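Product review: Prundau long-handled wooden hairbrush
Published by the Tamthorpe Household Goods Panel
Category: personal care and dressing table

Summary

The Prundau is a full-sized hairbrush with a wooden handle and a paddle head, sold for everyday use on medium and long hair. The Panel assessed it over a period of 39 days against its standard schedule for brushes and combs. It performed well on comfort and on the security of the bristles, and less well on drying time and on the written care instructions. It is recommended, with reservations set out below.

Scope of the review

The Panel considered one model only. The smaller travel version, which the maker supplies with a pouch, was not obtained. Brushes were bought at the ordinary retail price from a shop and were not supplied by the maker. The shorter Holst brush, reviewed by the Panel in March, was used for comparison wherever the schedule called for a second product.

Handle and balance

Members who reported on the brush agreed that the handle is its best feature. It is long, tapers along its length and finishes in a rounded tip, so that the hand can be moved towards or away from the head according to the work being done. Those with hair below the shoulder preferred to hold it near the end. Those with shorter hair moved the hand closer to the bristles and found the remaining length slightly in the way.

The finish was smooth when new. After repeated wetting the grain rose a little near the neck of the handle on two of the brushes. This could be felt with a fingertip and did not catch on hair or clothing. The Holst brush, which has a lacquered handle, showed no such change.
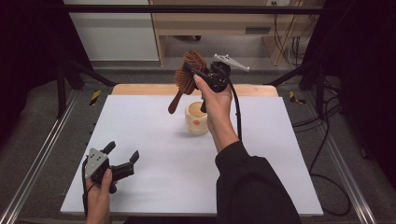
The Prundau brush, showing the bristles and the tapered handle.

Bristles

The bristles are reddish-brown and are of medium stiffness. On dry hair they passed through to the ends without undue pulling, provided that the user began at the ends and worked upwards. On thick or tightly curled hair the brush was suitable for smoothing the surface only, and the Panel would not advise it as the sole brush in a household where such hair is to be untangled daily.

Bristle retention was tested by drawing the brush through a fixed hank of hair for 4,000 strokes. The Prundau lost no bristles. The Holst brush lost three under the same conditions, a result which the Panel regards as acceptable for its price. Both brushes produced a moderate amount of static in a heated room, and neither had a clear advantage in this respect.

Cleaning

Loose hair is easily lifted out with the end of a comb. For washing, the leaflet asks the owner to "rinse sparingly", without stating whether the head may be placed under a running tap. The Panel took the cautious course and dipped the bristles in a shallow bowl of soapy water, keeping the handle clear. Dust and residue from styling products came away readily.

Drying was slower than expected. Laid with the bristles facing down on a towel, the brush took about 36 hours before no dampness could be felt at the base of the bristles. Owners who wash a brush weekly should plan for this and may wish to keep a second one to hand. Drying on a radiator is not advised, as the heat may split the wood.

Storage

There is no hanging loop or hole in the handle. The length of the brush also makes it a poor fit for small dressing table drawers, and several members had to lay it corner to corner. A short, wide cup will not hold it steadily when it is stood handle down, and a taller, heavier jar was found to be more satisfactory. Where the brush is kept flat on an open surface, it should be placed with the bristles facing upwards when dry so that the tips are not bent.

Packaging and instructions

The brush is supplied in a plain card sleeve, which can be recycled with household paper. The leaflet is a single folded sheet in small print. It deals adequately with first use but has little to say on washing, and it makes no mention of oiling the handle. The Panel wrote to the maker on this point and was told that a light wipe with a plain wood oil is permitted. It would be preferable for this advice to appear in the leaflet itself.

Suitability for younger users

The weight and length of the brush make it awkward for small children to use on their own. It is quite suitable for an adult brushing a child's hair. Members with children also had on hand the play dressing table made by Ikidwood, and noted that the Prundau is too long to be kept in its drawer.

Ratings

Comfort in use: very good
Security of bristles: very good
Ease of cleaning: fair
Finish after wetting: fair
Storage: fair
Instructions: poor

Overall mark: 39 out of 45

The Panel's reservations concern aftercare and do not affect the performance of the brush on dry hair. The travel version will be considered separately if it remains on sale.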